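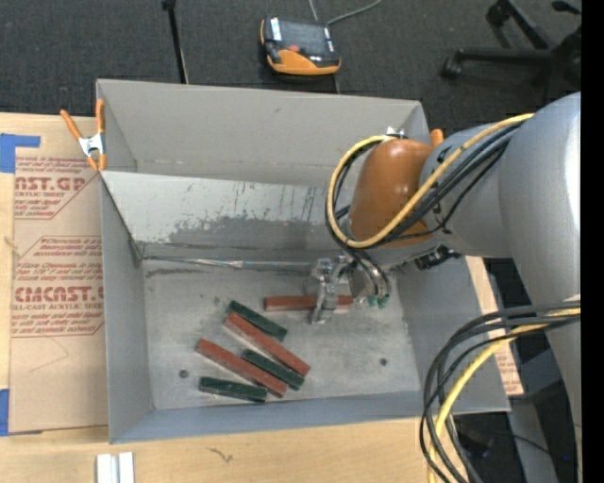 What do I check before I start the bin cell in the morning?

Clamps, hoses, bin position, pendant. In that order. Wiggle each bin clamp by hand and if one gives, reseat it. Follow the yellow hose and the black cables by eye from the wrist back up the arm, look for anything rubbing or pinched. Push on the bin, it shouldn't move. Then pick up the pendant, clear whatever is left on it from the night before, and jog each joint a little at low speed before you run anything.

Where is the written startup procedure?

On the clipboard in Malhotra, by the light switch. This page is just the stuff people keep asking. If the two disagree, follow the clipboard and tell Yolanda Rosenthal so one of them gets fixed.

The bin got bumped. Do I have to recalibrate?

Depends how far. Home the arm, step to the check pose (program 42), and see where the finger tip lands against the punch mark on the rim. Within a blunt pencil width, loosen the clamps, nudge the bin back, clamp again, rerun 42. Further off than that, do the full bin teach. Don't fix it with an offset in Bullano. We had three offsets stacked on top of each other at one point and it took most of a Thursday to unpick.

How do I do the full bin teach?

Empty the bin first. All the blocks out. Teach mode, slow speed, pendant in hand the whole time.
Touch off on the floor near each corner. Stay clear of the holes.
Touch off low on the slope and again high on the slope.
Save as a new bin file with your initials, don't overwrite the old one.
Run the dry path with no blocks, finger up, then again at pick height.
Put one block in the middle and pick it. Then one in each corner.
Tell whoever is on next.

Takes me twenty minutes, Reginald says ten. He skips the dry path. Don't skip the dry path.

Why clamps and not bolts?

We swap bins. The deep one from Prurton comes in when we're running the longer parts, and bolting would mean a new set of holes in the tabletop every time. Spring clamps are okay at the speeds we run. If you turn the speed up, you need the screw clamps, bottom drawer.

It keeps missing blocks that lie right next to each other.

Known problem. When a couple of them end up side by side on a diagonal, the finger comes down on top of the neighbor or doesn't get in the gap. Set "isolate first" in Bullano, so it takes the loose ones and leaves the tight ones for last. If only tight ones are left, it does the stir move and looks again. After 5 stirs with no pick it stops and asks for you. Spread them out by hand (arm stopped, see further down) and hit resume.

Does color matter?

Not to the gripper. The red blocks and the green blocks use the same grip width and same force. Vision is another story: the dark green ones are harder to find against dull scuffed metal, especially late afternoon when the sun comes in. Pull the blind. If it's still bad raise exposure one step, one, and write down that you did it.

The slope panel is all scratched up. Is that a fault?

No, wear. Scratches you can see but not feel are fine. If you can catch a fingernail on one, sand it lightly with 900 grit along the length of the scratch and wipe down. Do NOT polish it. Reginald polished the old one and the vision went nuts from the glare, lost a whole morning.

Same goes for the seam at the foot of the slope. It gets shiny by itself. Keep grit out of it, soft brush, not the air gun. Air gun just blows it onto the camera glass.

How often do the hoses get changed?

By condition. Look for flat spots where the yellow hose goes over the wrist cover, and cracks near the small green fittings. Any hiss, stop and find it. Last one was swapped at 2,471 picks by the counter, which is early, and it had been tied too tight. Leave slack in the loop! It needs to be able to swing when the wrist turns all the way over. I know it looks sloppy.

Swapping a hose: air off at the wall, bleed it down, wait for the gauge to read zero, push the collar in and pull straight out. Cut the new end square, with the cutter not scissors. Push in till it stops, tug it. Air back on slow, listen.

Can I just reach in and move a block?

Only with the arm stopped and the e-stop pressed. Red button on the pendant. "It's paused" doesn't count, pause will resume on a vision trigger. Hand out, check the space, release, reset, then resume at low speed for the first pick.

Where does the pendant live?

On its hook when you leave for the day. During a run, wherever you can reach it without leaning over the table, and keep the cable out from under chair casters. One cable has been repaired already and we don't have a spare.

Should I peel the paper off the acrylic sheets?

Please don't. It stays on until the guard gets fitted, they scratch if you look at them. If you need to move one, two hands, lay it flat again. Tape the edge down if it's lifting.

Gripper finger looks bent, now what?

Lay a straight edge against it. If you see daylight, replace it, don't bend it back. Bent back ones hold for some hundred picks and then drift agian. Spares are in the tray marked Greltano. Tighten by hand, then the small torque driver, then rerun 42 since the tip will have moved.

What goes in the log?

Anything you changed. Time, initials, what it was before, what it is now. "Tweaked gripper" isn't an entry, Reginald. Counter reading too, at the start and end of your shift.

Who do I call?

Mechanical, hoses, fingers: Yolanda. Bullano and vision: Reginald Rosenthal, not before 9 am. Both out, hit the e-stop, put the tag on and leave it til they're back. The January list taped inside the cabinet door is old, ignore the numbers on it.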